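3.2 Commissioned wall works at the Lotdale site

The second case is a set of wall works made for the shared offices at Lotdale. The commission was handled by Temari, a small studio that makes printed and stitched pieces for workplaces. The brief asked for portraits of people who had lived or worked nearby, one for each meeting room. Bohdan Sydorenko drew the portraits, and Yevdokiia Hrytsenko chose the colors and oversaw the hanging.

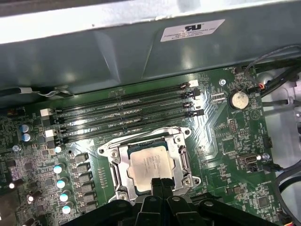 Figure 4. Computer motherboard with four memory slots beneath a gray metal shroud.
Reading time for this section: 2 min

We looked at 23 works in all. Each was recorded with its room, its size and the name of its subject. Tenants were then asked, through a short form left at the front desk, whether they could name the person shown in the room they used most. The form drew 39 replies. Most of the people who answered knew the room by its portrait, even when they could not say who the portrait was of. Several used the color of the background as the room's name.

Sydorenko worked from family photographs where these could be found. Where they could not, he used letters, tools or clothing lent by relatives, and left the face out. Tenants wrote more about these faceless works than about the others, and two said they had asked the front desk for the story behind one.

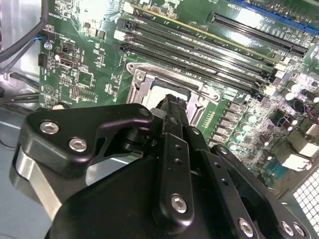

Placement mattered more than we had expected. Works hung behind the screen end of a room were seen by everyone in a meeting, but they also had to compete with whatever was being shown. Works on the side walls were noticed later — often only after several visits — and were described in more detail on the forms. Hrytsenko moved one portrait in December, from the screen wall to a side wall, at the request of the tenants.

The labels were a weak point. They were printed in small type and fixed low, next to the light switches. In the earlier case at Drondden, the label text was set into the work itself, and more visitors there could name the subject.
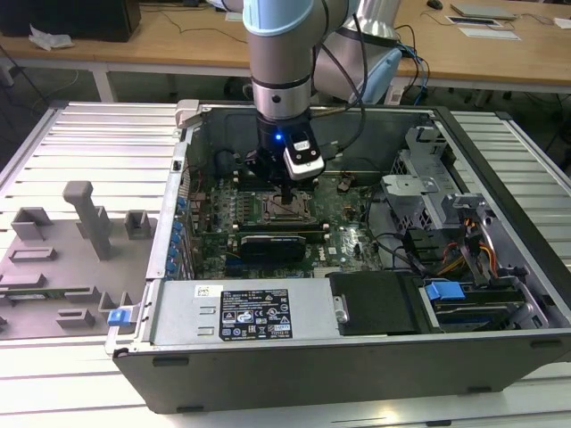
Reading the two cases together, we treat the label as part of the commission and include its wording in the coding scheme set out in Section 4. Replies that named a room only by color were coded separately.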